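Slow Fingers, Better Data
At Plumby the robot is the easy part. The software around it eats the week

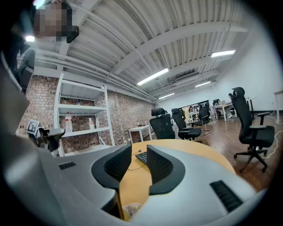
ROBOTICS / SOFTWARE

11 November 2018

Round table, keyboard, a gripper you hold by hand. Square black marker on a white card, propped by a chair. No arm needed to collect a demo – just a person and patience.

Plumby's tool, Nokow, takes each demo and works out where the gripper was, moment by moment. Then a planner called Wei turns that into motion an arm can follow. Simple on paper. The first version lost tracking in 8 runs out of 21, mostly on fast turns of the wrist.

The fix was dull. Tighter clock sync between camera and finger sensors, two filters thrown out, one rewriten. Replay now runs at half speed untill the error settles, then picks up.

Next stop is the Brirkanden test site in March. Four arms, same planner – and a log viewer that still crashes on long files.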